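Wernthorpe teleoperation work, progress to November

Collection for the note-pinning task is under way at the Staniforth bench. Operators drive both arms by remote control, and each demonstration is logged in full.

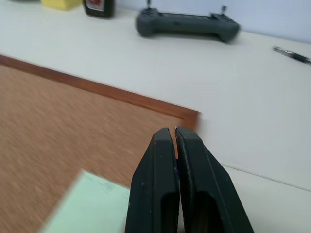
Wolach asked whether failed grasps were being kept. They are, under a separate tag.

The total stands at 1,233 demonstrations – 107 of them tagged as failures.

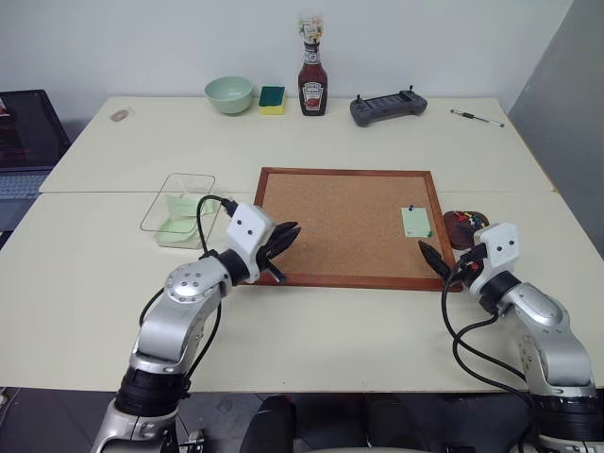 Does the budget cover a second task? Only if pinning closes by month 11.

Pin pickup remains the slow step.

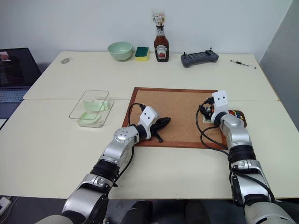

Operators now pause before closing the fingers, and the logs segment more cleanly.

Training on the new split starts next.
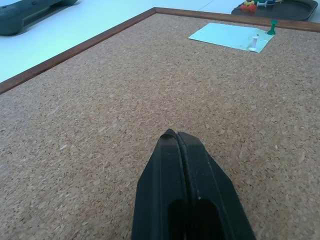
Dunudberg will receive the logs with the revised schema, version 2.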